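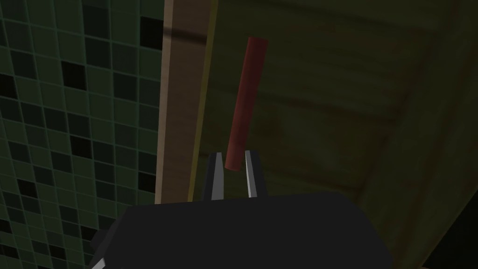

Why do robot labs practice in pretend rooms first?

Because a pretend room costs nothing to wreck. A robot can botch the same grab 300 times before lunch and all anyone has to do is press reset.

I got that answer within a minute of walking into the Triturden open day last February, and I'd barely found the coffee! I had pictured a big hall full of clanking arms. What I got was a carpeted office in Peviditz with a lot of screens, a plate of very good cookies and a crowd of people leaning in to watch software try to pick things up.

And oh, it is gripping to watch (sorry). The demo that hooked me had a thin red rod and a two-finger gripper, inside a simulated home. You'd think a rod would be easy. I can pick up a pencil while talking on the phone, after all. But the angle has to be right, the fingers have to close at the right moment, and if the rod is leaning even a little the whole plan may need a rethink. I caught myself holding my breath over a stick that doesn't exist.

The team calls its practice home Stovby, and I loved how much fuss goes into decorating it. There's mosaic tile, a landscape painting in a brown frame, and a dresser with drawers in black, maroon, green and teal that I would happily buy for my hallway.

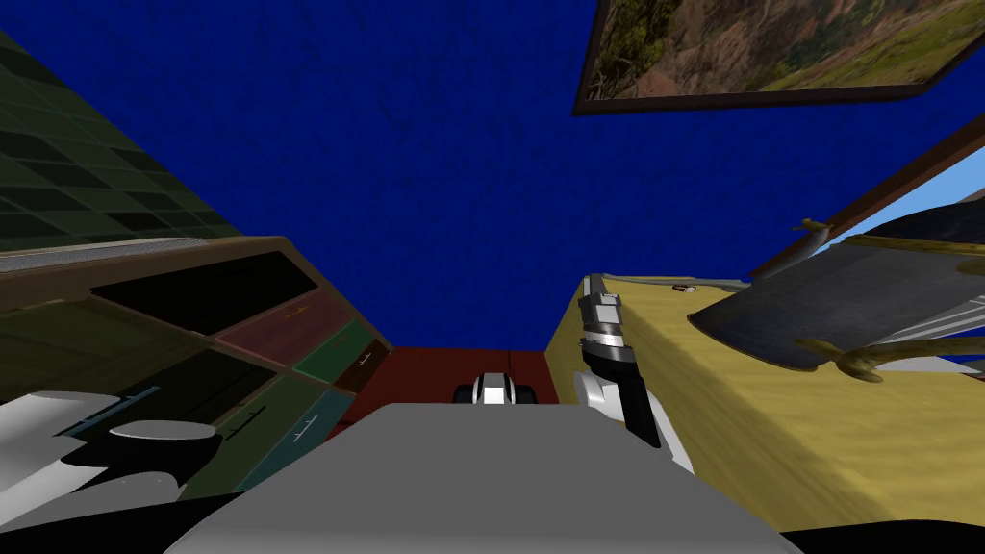

They told me they have 183 versions of the place so far and want 200 by summer, with the colors and furniture shuffled each time so the robot doesn't get too comfy with one layout. Makes sense to me. I still walk into the coffee table whenever my sister rearranges her living room.

Visitors got a turn with a controller after the talk. I steered a gripper straight past my target, backed up, and missed it again from the other side. The kid behind me in line got it on the first try, naturally. My score was 328, which I was proud of until I learned that low numbers were better. I went back for another cookie and got in line again.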